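How to run a gripper demo at an open day (and keep people from wandering off)

I've done the open day at Bivirthorpe twice now, and the first time I made every mistake going. So these are my notes, mostly for whoever runs the Ralham one in June.

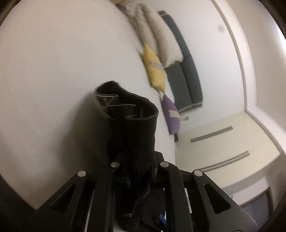
Start with clothes. I know, I know, blocks are easier! But everybody has wrestled with laundry, and a pair of eyes will follow a bit of black denim a lot longer than it'll follow a cube. Dark fabric is hard to read at a distance, so put it over something pale.

1. Set up the night before. Charge everything, clean the finger pads, and open and close the gripper 60 times with nothing in it. If a joint is going to squeak, let it squeak then.

2. Do one slow pick without talking. Fludik (that's our control software) has a speed setting, and I leave it at 19 for the whole session. It looks painfully slow from behind the laptop and just right from the front row.

3. Now explain it. Squeeze the cloth by hand first, then with the tool, and let folks see how it bunches up between the fingers and spreads out again below. Stay away from rivets and thick seams — you want a grip on plain fabric.

4. Hand it over. Kids first, always. The hand-held tool is the best thing on the table for this, and they'll get the hang of it faster than their parents do. Remind them to keep their own fingers out of the linkage.

5. Let it fail. Last year at the Um stand we dropped a shirt in front of more than 170 visitors and that got the best questions of the day.

6. Stop while there's still a line. Twenty minutes, then a break for you and the batteries.

One last thing, bring a second garment. Ours went missing by lunch and I ended up demonstrating on my own scarf.

Posted 4 Jan 2018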